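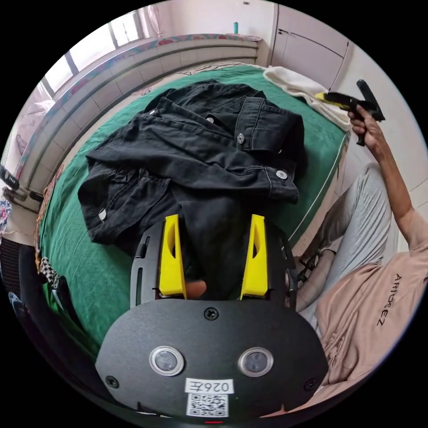 Movix hand-held grippers, pair, with the Skidholm recording rules (second edition)

I've had the pair on loan for a few weeks now and I've been folding clothes with them most afternoons, so I feel ready to have opinions. I'll review the rules that come in the box as much as the grippers, as I ended up spending nearly as long with those.

First, the grippers. One in each hand, black body, yellow fingers, lenses facing you from the housing. They're comfier than I expected! The squeeze is light and the fingers close evenly enough that I can pick up a cuff or the edge of a collar without scrunching half the sleeve along with it. Thick seams are harder. Denim fights back, and if you grab a jacket where several layers meet, the fingers tend to slide off just as you lift. Soft cotton is lovely by comparison. Buttons need a bit of thought — grip beside them and you're fine, grip on top of them and the whole placket twists.

My wrists did complain in the first week. Indira Sundaram, who lent me the set, told me to keep my elbows low and stop squeezing once the cloth was held, and that sorted most of it. I'd still want a softer grip for anyone with small hands.

Setting up is quick. You scan the sticker, check the little red light, and start. I did once record a whole session with both grippers logged as the left one (my fault entirely, I'd scanned the same sticker twice) and the app let me do it without a murmur. Movix really ought to put a warning in there.
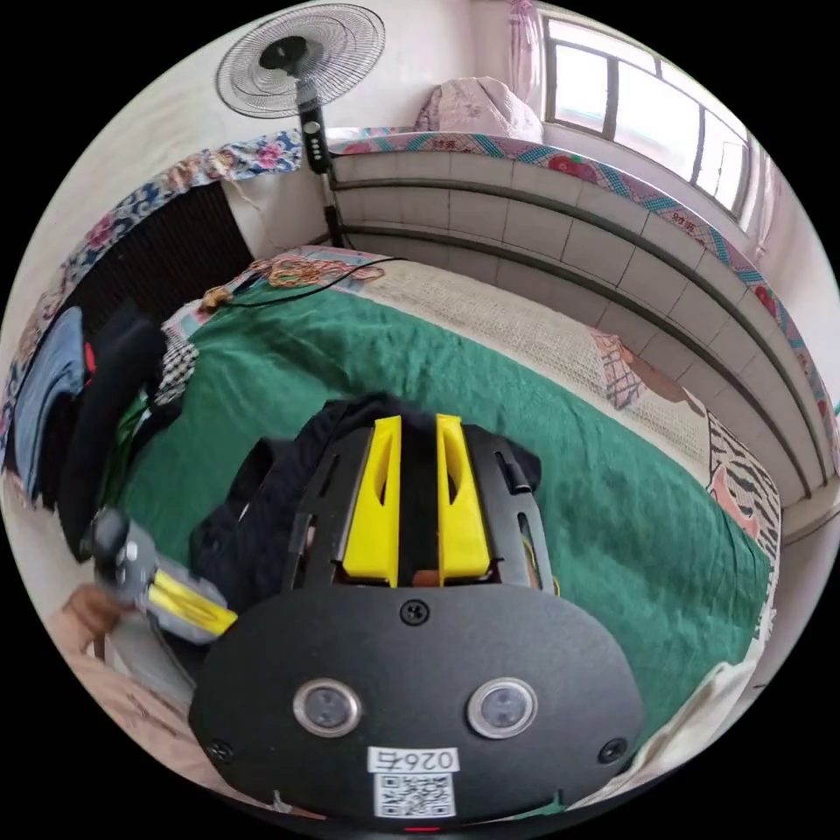

Now, the rules. They run to 18 pages, and I groaned when I saw them, but most of it is sensible stuff in plain words. Start with the garment crumpled and not half arranged. Put it down between tries and let go properly. Keep going after a fumble. That last one took me ages to get used to! My instinct was to stop and start again whenever I dropped a sleeve, but the rules want the drop and the recovery both kept in, and anything you throw away has to be logged with a reason.

Then there's the tidying question. The rules say to leave the room as you'd normally have it, so long as the patch you're folding on is clear and there's nothing you could trip over. I like this a lot. It means I can work on a bed, with the rest of the washing piled up beside me, and not feel I have to make the house look like a shop. Where it gets woolly is the word "clear". Does a stray cloth at the edge of the sheet count? I asked Sudheer Nair, who looks after the Kirnalach group, and he said he goes by whether your hands would touch it. Good answer, but it should be written down.

The bit on privacy is the strongest part. Everyone in the home agrees beforehand, letters and screens get put away, and you can pull a recording later without saying why. There's a form for visitors too. My sister thought it was over the top, until she wandered in for a chat in the middle of a session and was very glad to be able to have that one taken out.

Less good is the section on rest. It asks for a break after 2 garments, which is far too often for a vest and probably not often enough for a big coat. I'd go by time. It also says nothing on light, and with a bright window at the end of the bed I'd have liked some advice on which way to face.
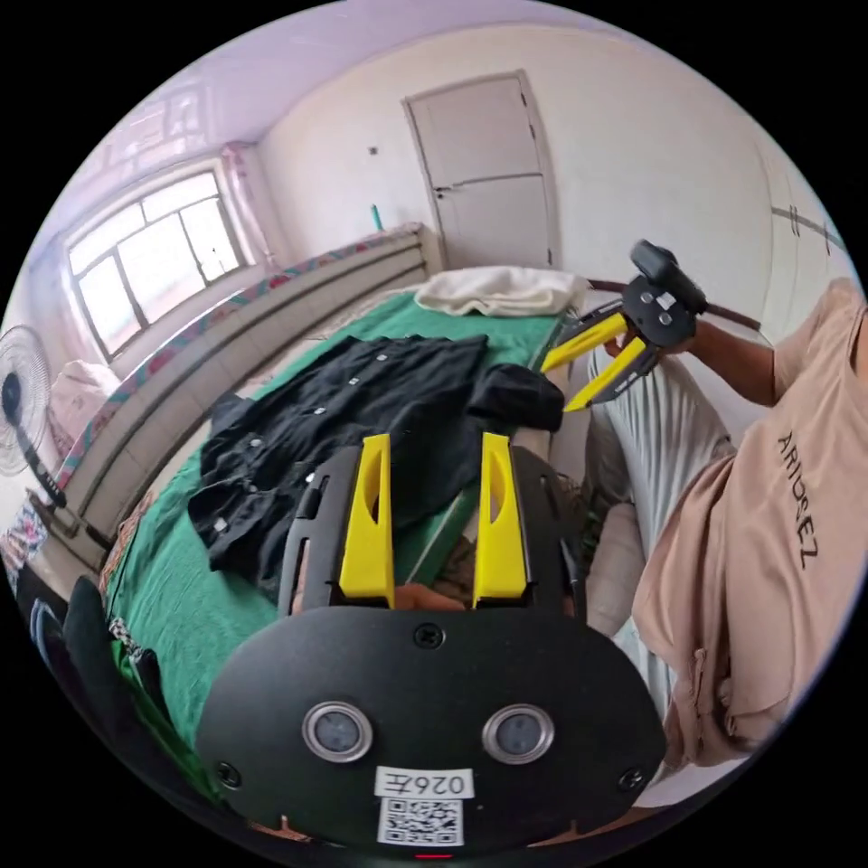
Working as a pair

You can do this with someone else in the room holding a second set, and the rules allow it as long as one person leads. Aishwarya and I tried it on shirts. Agree who's folding and who's steadying before you start, and say "mine" out loud when you want the garment. Without that we just pulled against each other, and we bumped fingers more than once. The rules suggest standing on opposite sides, which is all very well if your bed isn't up against a wall. There ought to be a note for people in ordinary bedrooms.

What I'd change

A warning for double scans. A proper definition of "clear". Breaks by the clock. A paragraph on windows. And please, a bigger typeface on the quick card, which I can't read with both hands full.

Would I buy them? The pair is £550, or £300 if you're signed up with a group, and at the lower price I'd say yes if you've got the patience for it. At full price I'd borrow first. The third edition of the rules is due in January and Sudheer is taking comments until then, so send him yours.

Posted 11th October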